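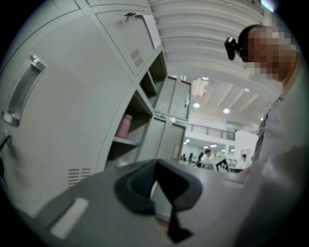 Cikau 로봇학생회 조작팀 정기회의록
게시판 > 회의록 > 조작팀

검색어를 입력하세요 | 제목+내용 | 검색

일시: 2021년 5월, 정규 활동 종료 후
안건: 수집 현황, 마커 인식 오류, 파지 패드 교체, 대회 규정 변경, 장비 보관
기록: 조작팀 서기

1. 전 회의 결정사항 확인
3월 회의에서 보류한 학습 서버 교체 건은 이번 학기에 다루지 않기로 함. 기존 서버의 디스크 증설로 대체하며 증설은 완료됨. 좌우 그리퍼 시각 동기화 건은 완료 처리. 시작 신호를 음성 구령에서 소프트웨어 트리거로 바꾼 뒤 좌우 로그의 시작점을 수동으로 맞추는 작업이 없어짐. 케이블 고정 클립 건은 미완료로 이월.

2. 시연 데이터 수집 현황
누적 시연 2,635건. 이 중 검수에서 반려된 건은 44건. 반려 사유는 마커 소실, 시작 자세 불량, 작업 중단 순으로 많음. 반려분은 삭제하지 않고 별도 폴더에 보관하며, 파일명 끝에 사유 코드를 붙임. 사유 코드가 둘 이상이면 먼저 발생한 것을 기재.
시작 자세 기준은 다음과 같이 통일함. 양쪽 그리퍼를 몸 앞으로 뻗고, 손가락은 완전히 연 상태에서 정지. 정지 상태가 확인된 뒤 기록 시작. 종료 시에도 같은 자세로 돌아온 다음 기록을 끊음.
작업 종류가 물체 집기와 옮기기에 편중되어 있다는 의견이 있었음. 문 여닫기와 손잡이 당기기를 다음 수집 목록에 추가. 목표 수량은 수집 담당이 다음 회의에서 제시.

3. 마커 인식 오류
그리퍼 측면 큐브의 마커가 특정 손목 각도에서 인식되지 않는 문제. 재현 조건은 손목을 안쪽으로 깊게 돌린 상태에서 낮은 위치로 접근할 때. 큐브의 한 면만 카메라에 잡히고, 그 면도 비스듬하여 코너 검출이 불안정함.
검토안 (가) 큐브 부착 각도 변경. (나) 인식이 끊긴 구간을 관성 센서 값으로 보간. (다) 해당 자세를 쓰지 않도록 시연 절차 변경.
(다)는 낮은 위치 작업을 포기하는 결과가 되어 제외. (나)를 우선 적용하되 끊긴 구간이 16프레임을 넘으면 반려 처리. (가)는 브래킷을 새로 출력하여 한쪽 그리퍼에만 시험. 시험 기간 중 양쪽 외부 파라미터가 달라지므로 보정 파일을 반드시 따로 저장할 것.
창가에서 역광이 강한 시간대의 검출률 비교는 자료 부족으로 결론 없음. 조도를 함께 기록하기로 함.

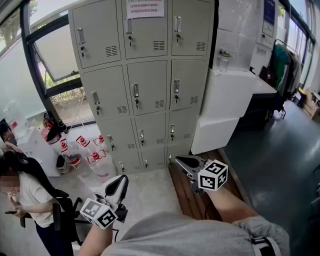 사진 2. 보관함 앞 작업 구역. 양손 그리퍼 측면에 마커 큐브 부착.

4. 파지 패드
현행 검정 패드의 끝단 마모가 보고됨. 얇은 물체를 바닥에서 들어 올리는 작업에서 끝단 하중이 집중되는 것으로 추정. 교체품은 Engström 견적을 기준으로 하고 동일 형상, 경도만 한 단계 높은 것으로 요청. 재질을 바꾸면 기존 데이터와 접촉 특성이 달라진다는 지적에 따라, 교체 전후 구간을 메타데이터에 구분하여 기록. 좌우를 동시에 교체하며 한쪽만 교체하는 것은 금지.

5. Etutham 대회 규정 변경
조작 부문 과제 시간이 단축됨. 팀당 시도 횟수는 2회로 변동 없음. 첫 시도 후 정책 모델 교체는 허용되나 하드웨어 변경은 불가. 따라서 패드 교체와 브래킷 변경은 참가 신청서의 하드웨어 명세 제출 전에 확정해야 함.
제어 소프트웨어는 Cernico를 그대로 사용. 최신판으로 올리자는 제안은 로그 형식 호환 여부가 확인되지 않아 부결. 대회 이후 재논의.

6. 장비 보관 및 활동실 사용
그리퍼는 사용 후 손가락을 연 상태로 보관함에 넣을 것. 닫은 상태로 두면 패드가 눌림. 케이블은 그리퍼 몸체에 감지 말고 분리하여 따로 보관. 보관함 열쇠는 사용 후 걸이에 반납하고 대장에 시각을 적을 것.
보관함 앞은 수집 구역으로 자주 쓰이므로 수집 중에는 통행 시 우회. 수집 인원 외에는 기록자의 정면에 서지 않음.
촬영분에 찍힌 얼굴은 업로드 전에 일괄 흐림 처리. 처리 확인은 검수 담당이 하며 확인되지 않은 파일은 공용 서버에 올리지 않음.

7. 기타
신규 팀원 교육은 절차서 개정 후 실시. 개정본에는 2항의 시작 자세와 3항의 반려 기준을 반영.
케이블 클립 시제품은 다음 회의 때 지참.

조치사항
- 브래킷 출력 및 장착 시험: 기구 담당
- 보간 스크립트 적용, 기존 반려분 재검사: 소프트웨어 담당
- 패드 견적 요청: 구매 담당
- 하드웨어 명세 초안: 대회 담당
- 절차서 개정: 서기

다음 회의 일정은 단체 공지로 안내.

댓글 4

익명1
3항 반려 기준이 연속 프레임인지 한 시연의 합계인지 적혀 있지 않습니다.

조작팀 서기
연속 기준입니다. 절차서에는 그렇게 적겠습니다.

익명2
기존 반려분 재검사하면 사유 코드는 원래 것을 남기나요? 덮어쓰면 통계가 안 맞습니다.

익명3
브래킷 도면 공용 폴더에 올려 주세요. 지난 버전만 있습니다.

이 사이트는 로그인 유지와 방문 통계를 위해 쿠키를 사용합니다. 계속 이용하시면 쿠키 사용에 동의하는 것으로 간주합니다. 동의 | 설정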